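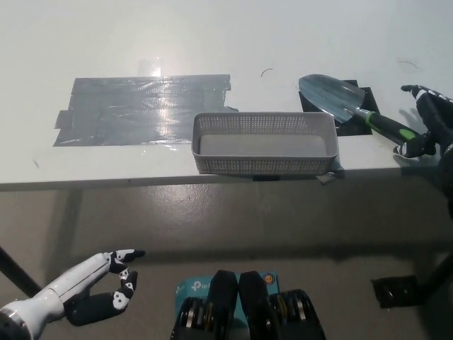

Bullow Tabletop: Trowel and Basket

Bullow Tabletop is a set of 2,000 color stills in 22 folders, one folder per household or garden item. This card covers the trowel folder.

What is on the table

The table is white. On the left is a large patch of gray duct tape laid in overlapping strips. The basket is light gray plastic with small square holes in the sides and a solid bottom. The small trowel has a metal blade and a green and black handle, and black tape marks a spot on the tabletop.
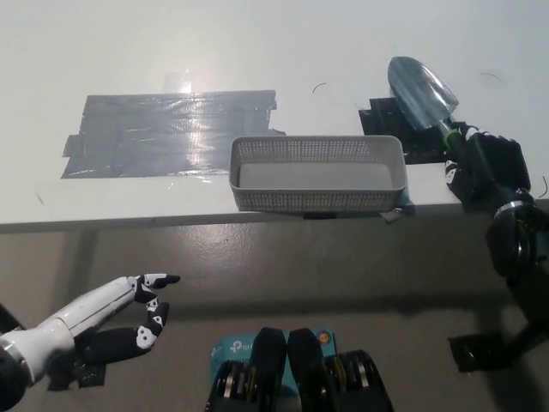
Trowel at the black tape, basket empty.

Labels

The activity is putting a garden tool in a basket. Each still gets one location label for the blade: "table" or "basket". Use "basket" when the blade is inside the rim, even if the handle is still being held. 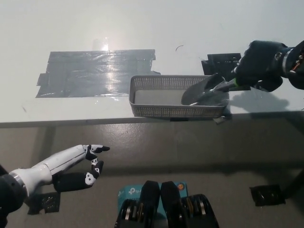

The basket label says nothing about release — that has its own column, held, with yes or no.

Known issues

Glare on the duct tape can hide the edges of the strips. Thin dark hairs or marks on the tabletop are not labeled. Version 6 fixed 15 wrong blade labels.

Folder names

Item names are lowercase, with no spaces. Older copies from the Hultov mirror still use "scoop" for this folder.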